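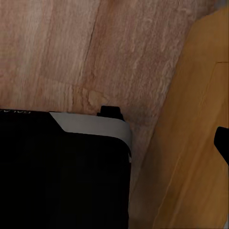
Two-arm cell coming to the Sowerby building – anybody worked next to one?

Home Forums Warehouse & Kitting New Posts Search Log In

**kitlinebenny**
I'm on the kitting line at Grakotis, Sowerby building. In April they told us Istov is putting in a two-arm cell to move trays and boxes between the shelves and our benches. So far it's all simulation. We got called into the break room and shown computer runs, arms picking up a tray, grippers coming up to a box, that kind of thing. Then a slide that said "no change to headcount" and another that said "operators move up to supervising tasks."

I've been doing this long enough to hear that a few times. What does supervising mean when you're on your feet next to it for a whole shift? Do you get more pay for it? Our lead couldn't say.

**palletgoblin**
It means you clear the jams. At my last place they called us "flow attendants." Same rate, same shoes. The part I missed most was walking to the shelves, believe it or not. That was the only time in the day my back got to straighten out.

**rackandruin**
Devil's advocate. I hauled trays by hand for years and I have the shoulder to show for it. If a machine wants that job it can have it. You can be suspicious of Grakotis without defending the lifting.

**kitlinebenny**
Fair, and I'm not in love with the lifting. My gripe is with what they're showing us. The tray in the simulation has nothing in it. It's one red tray on a bare gray floor, an arm on each side, white hooks over the rims, and walls with nothing on them. Our trays are full of brackets that slide when you tip them. 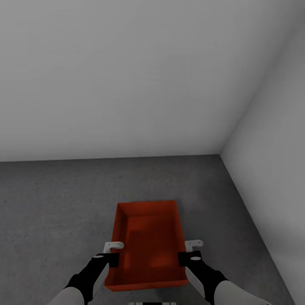

And our floor has pallets on it, and a drain, and people. I asked when they were going to run it with a loaded tray and got "that's in a later phase." I asked what phase the staffing decision was in. Got a laugh, didn't get an answer.

**sim_not_sorry**
I do this kind of modeling for a living (not for Istov). Starting with an empty tray in an empty room is normal. You get the reach and the grip right first, then you add the mess. It would be weird if they did it the other way around. Nobody serious treats the first runs as proof the job is covered.

**palletgoblin**
The people who write the slides do. That's the whole problem. You know it's a first step, and the manager sees a robot holding a tray.

**sim_not_sorry**
Then that's a management complaint, and I'd probably agree with you on it. Just don't pin it on the simulation.

**binlabel**
Ask about the software side too. We have Skulley, which hands out the picks, and once the machine cell was hooked up to it our breaks had to fit its schedule. You could still go when you needed to, but the line backed up and your name was on the screen. The arms didn't bother me half as much as that screen did.

**kitlinebenny**
Skulley is in the plan, yes. They said the two would "talk to each other." I wrote it down.

Also there's a run with an orange box standing up and the grippers open on both sides of it. The shadow of a finger falls right across the box. Looks nice. I'd like to see it do that with a box that got wet on the truck and has one soft corner.
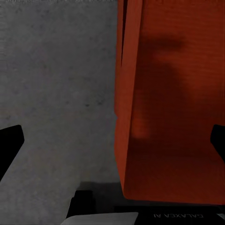
Page 2 of 3

**rackandruin**
A soft box gives people trouble too. I've had the bottom drop out on me more than once.

**kitlinebenny**
Sure, and then you pick up what fell and tape the box. Who does that with the cell? If it's me, then I have my old job plus the cell's job, and I'd like that in the description before I sign it.

**oldconveyor**
Get the numbers. Ours was sold to us as 100 trays an hour. By summer it was doing 51, and the difference got made up by hand, by fewer of us, as three people who left weren't replaced. No layoffs, so on paper nothing changed for anybody.

**sim_not_sorry**
Was 51 the arms, or was it waiting on something upstream?

**oldconveyor**
Both. Does it matter to the person carrying the other 49?

**sim_not_sorry**
It matters if you want it fixed. If it's waiting on parts, a faster arm won't help and neither will blaming the vendor.

**binlabel**
He's right about that much. Ours sat with its fingers open half the afternoon – nothing to grab. We were behind at the same time, two benches over.
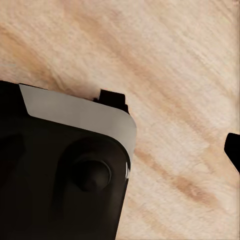 Re: Questions to bring to the April meeting

**kitlinebenny**
OK, here's my list. Tell me what's missing.

- Rate of pay for whoever supervises the cell, in writing
- Who handles a dropped or damaged box
- A run with full trays before any shift gets changed
- Whether open spots get filled while it's being set up
- What Skulley records about us, and who looks at it

**rackandruin**
Add training time, paid. And ask where the people who can't do the standing will go. Walking and standing are different animals if you have bad knees.

**oldconveyor**
Ask what happens if it misses its rate. We never did, and by the time it came up the old carts had been sold.

**palletgoblin**
Good list. I don't expect you'll get more than one of those in writing, but ask anyway and have somebody take notes.

**kitlinebenny**
Adding the training one and the carts. Meeting's at 2:30, before second shift comes on. I'll post whatever they tell us.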